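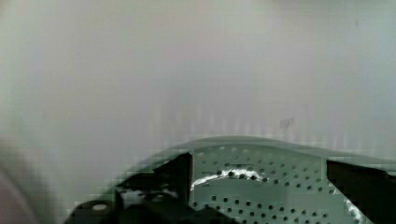
July, workshop notebook: shower tray falls and the Wisidholm niche

Started at half past seven with the big door open, before the heat got into the place. I want to get all this down while it's fresh, partly for me and partly for Mwende, who takes over the mock-up when I go out to site, and who has (quite rightly) complained that my last entry stopped halfway through a sum.

Where we'd got to. The Wisidholm bathroom is the one with the walk-in shower under the sloping ceiling, and Gladys Castaño wants the floor tile to run straight through from the bedroom side to the back wall with no tray showing and no step. Lovely idea, and I'm all for it, but it means the fall has to go one way only, towards a linear drain against the wall, and the long tiles have to lie flat over it. I'd drawn it with the drain on the short side. Alaric looked at the drawing for a good while over his tea and asked why we weren't draining towards the long wall, and I'm afraid I had no answer except that the waste pipe happened to be nearer the other end. So we built a piece of it both ways.

The short-side version

Screeded over the old ply base, fall of 15 mm from the threshold to the drain. Floated it with the longer straightedge and let it go off overnight. It checked well this morning along the two sides, and then there was a belly in the middle that I could rock a level on. My fault, I'd pulled the screed towards me and leaned on it, the same as I always do when I'm reaching. I've marked the high spot with pencil rings. Mwende, if you want practice with the rubbing block, please help yourself, it's soft enough still to come down nicely.

The long-wall version

Much happier with this. The run is shorter so the same 15 mm gives a proper, definite slope, and you can feel it under your foot without feeling that you're about to slide anywhere. The tiles from Londoño sit down on it very well. I should say they are sold as 300 and the ones I've measured out of the first box come up at 302, all very even, so the setting-out has to be done from the real tile and the catalogue can go back on the shelf. On a floor this size it adds up to a nasty little sliver at the door if you ignore it. I've written 302 on the wall above the saw in big letters. Please nobody rub it out!

What I haven't solved is the waste. Draining to the long wall puts the outlet between two joists that are closer together than I'd like, and Rigoberto doesn't want them notched any further than the previous plumber already managed. He is bringing a shallower trap for us to try. If it fits, we go long-wall. If it doesn't, I ring Gladys and we have the conversation about raising the whole floor a touch, which I would put off as long as I decently can, she has had quite enough of those conversations from the window people.

Tanking

Used the Etotari slurry on both, two coats, tape bedded into the first at all the internal corners. It goes on rather like thick emulsion and you do want to work it in with a stiff brush, really scrub at it, or it sits on the dust and peels. The tub says to leave it between coats until it won't mark. In this weather that came to 90 minutes on the floor and a fair bit less on the upright boards, where the sun comes round. I put the second coat on at right angles to the first so the misses show up, and there were two, both behind the tape at the left-hand corner, where I always get lazy.

Weighed the tub before and after for once, so that we have a figure to order from: 1,093 grams gone on the long-wall piece, both coats, including whatever is in the brush. Mwende can scale that up for the real room. I'd add a bit for the niche, with all those little faces.

The niche

The niche has given me more trouble than the floor, if I'm honest with this notebook. The drawing has it centred over the drain, and when the drain moves, the niche has to move or else it looks like a mistake. Nicanor cut the box from foam-cored board and glued it up square, and it is a beautiful piece of work, so naturally the first thing I did was ask him to take it out of square. The bottom shelf needs to tip forward, only slightly, enough that water runs off the sill and the shampoo doesn't stand in a puddle all week. He'd made it dead level, as drawn. He was very nice about it. 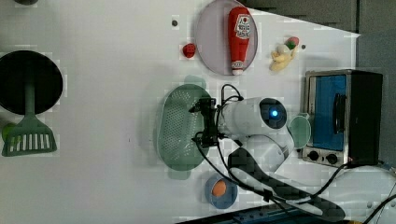 We ended up packing the back of the shelf with an offcut and rebedding it, and the tip is now just visible if you lay a short level on it and invisible if you don't. I'd like the same on the window sill in that room, come to think of it. Alaric says the sill is stone and already ordered. I'll ask him when it's due, there may be time to have a word.

Edges of the niche: three options on the board. Mitred tile looks the best by a mile and chips if you so much as breathe on it, at least with this tile, which has a pale body under a darker glaze. Metal trim is tidy and strong and Gladys has already told us she hates it. The third is the Flaldale pencil moulding, a little rounded ceramic strip, and I was ready to dismiss it as old-fashioned, but with the grout in and the haze cleaned off it sits very comfortably with the rest. I'd vote for that. Nicanor would mitre, of course, and he could, but he won't be there in two years when somebody knocks it with the shower head.

Grout

Tried the mid grey and the warm one, a panel of each. The warm one dried a good deal paler than the stick sample and went patchy where I had been too free with the sponge. Second go, wrung the sponge out properly and changed the water after every few tiles, and it came up even. So the patchiness was me. Worth repeating for whoever grouts the real thing: two buckets, clean water, and leave it alone for longer than you want to before the first wipe.

For the change of plane, floor to wall and all round inside the niche, silicone to match and no grout at all in the joint. I know we all know. There was grout in it on the last bathroom and I was the one who had to rake it out, lying on my side with my head next to the loo.

Flood test

Dammed the threshold on the long-wall piece with a batten and a bead of silicone, plugged the drain, and filled it at ten past three. Pencil line at the water level on the back board, initialled. I'll look at it before I lock up, and Mwende, could you look first thing and write down what you find underneath, even if what you find is nothing? Feel along the joint by the left corner in particular, where the misses were.

Still to do

Rigoberto's trap, try it dry between the joists before anything else is glued.
Rub down the belly on the short-side piece, or decide we've finished with it and break it up for the space.
Ring Londoño about whether the second delivery will be from the same batch, and measure a few from that one too.
Ask Gladys to come and stand on the long-wall piece in bare feet. She offered, and I think she'd enjoy it.
More tape. We're on the last roll and it's the narrow one.
Find out who has the good notched trowel. I've looked in the van twice.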